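Home | Programs | Student Work | Library | Contact

Print this page | E-mail this page

Keeping Laundry Off the Floor: Storage and Drying Habits in Shared Student Housing
Student project report, Household Studies, Lodmont College
Prepared by Mio Sasaki

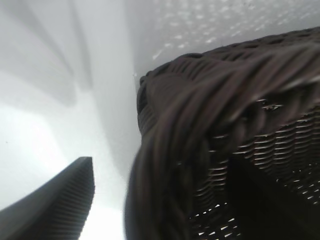

The purpose of this project was to examine how residents of shared student housing store, dry and put away their clothing, and to recommend low-cost changes to the housing office. Lodmont College operates two residences, Wumbei House and Naltberg House, which were built to the same floor plan but furnished at different times. Residents of both buildings had complained of musty closets during the winter term. Airflow around stored clothing was therefore treated as a main concern from the outset. Containers were grouped by whether air could pass through the sides. A woven basket, in which light shows through small gaps between the weavers, was placed in the open group, while lidded plastic bins and drawstring bags were placed in the closed group. Open shelving was recorded separately.

Method

A written questionnaire was delivered to all 554 residents in January. It asked where worn clothing was kept before washing, how long it stayed there, where wet clothing was dried, and whether the resident had noticed any odour or mould. A total of 249 completed forms were returned. Residents were also invited to keep a laundry diary for two weeks, and 50 agreed to do so. Diary keepers noted the time of each wash, the drying place used and the time at which each item was put away.

Humidity readings were taken in the drying rooms and in a selection of bedrooms using a Vavov meter borrowed from the science department. Readings were made in the early morning and again after supper. The meter was out of service for part of the project, and the evening readings for Naltberg House are incomplete as a result. They have been left out of the comparison between buildings.

Results

Most residents who returned the questionnaire kept worn clothing in a closed container. The usual reason was that closed containers were cheaper or had been brought from home. Residents using open containers reported musty odours less often, although many of them also washed more often, and the two effects could not be separated with the information available.

The diaries recorded 1016 items of clothing. Towels and heavy sweaters were the items most often put away damp. Several diary keepers wrote that the drying racks were full by mid-evening and that they finished drying clothing over chairs or on the bedroom radiator. This practice was more common in Wumbei House, where the drying room is in the basement and closes at 10 p.m.

Bedroom humidity was highest in rooms where clothing was dried indoors with the window shut. Residents were generally aware of the advice to open a window – it is printed in the residence handbook – but many said that the rooms became too cold to study in.

Limitations

The diary group was made up of residents who offered to take part, and their habits may be tidier than those of the general population. Questionnaire answers about odour depend on personal judgement. No inspection of closets was carried out, as permission to enter rooms was given for humidity readings only.

Recommendations

1. Extend the hours of the Wumbei House drying room to midnight during the winter term.
2. Add wall-mounted racks in both drying rooms, with a separate rail for towels.
3. Include an open-sided laundry container in the furniture supplied with each room when the present furniture is replaced.
4. Move the advice on ventilation from the handbook to a notice beside the washing machines.

The second and fourth items could be completed within the present maintenance budget. The housing office has asked for a costing of the third – this will be prepared next term using prices from the current furniture supplier.

Print this page | E-mail this page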